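# Two Grippers, One Bench: Cloth Handling in Drerkville

Rigid parts make most grippers look good. A machined block has fixed corners and a known mass, and nearly any parallel jaw with a decent controller will pick it up all day. Cloth is a harder test. It has no fixed shape, it hides its own edges, and its behavior under load depends on where it was grabbed.

The automation lab at Ivach, in Drerkville, spent the early part of the summer comparing two parallel-jaw grippers on fabric. The first is the Flurnomen, a stiff design with short travel and a high closing force. The second is the Mamo, which closes more slowly and reports jaw position to the controller at a higher rate. Both were mounted in pairs on the same two arms, driven by the same controller, and given the same set of tasks: lift, spread, fold, and set down.

The full set ran to 2,321 trials. Lighting was held constant and the table was kept white, which helps the head camera separate cloth from background. Dark fabric brings its own trouble. Folds in shadow lose contrast, and the vision software then has to guess where one layer ends and the next begins.
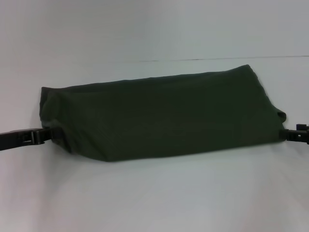 Tension control took up the most engineering time. When two arms hold one piece of fabric, an error of a few millimeters in either arm shows up as slack or as pull. Too much slack and the middle sags onto the table. Too much pull and the weaker grip slides. The Flurnomen tolerated more pull before slipping, but it gave the controller little warning when a slip began. The Mamo slipped at lower loads and flagged it sooner, so the arms could close the gap and grip again.

Layer count was the other dividing line. A gathered grip, with fabric bunched in the jaws, is secure but makes the next fold inaccurate. A single-layer grip at a corner gives a clean fold and a weak hold. The Mamo's finer position reading let the controller tell one layer from two on medium-weight cloth. On thin cloth neither gripper managed it reliably.

Wear was modest. The jaw pads on the Flurnomen were replaced after 2,000 cycles, when the grip surface had polished enough to affect results. Pad replacement takes four screws and a recalibration. The Mamo pads are bonded, and the whole finger has to be changed.

Cycle time favored the Flurnomen by 40 milliseconds per grasp. On a fold that takes several seconds, the difference has little effect on throughput.

Ivach has kept both pairs. The Flurnomen will stay on heavy fabric and bagged goods, and the Mamo moves to the folding cell. A second round, with a softer pad material and a revised slip threshold, is scheduled for October.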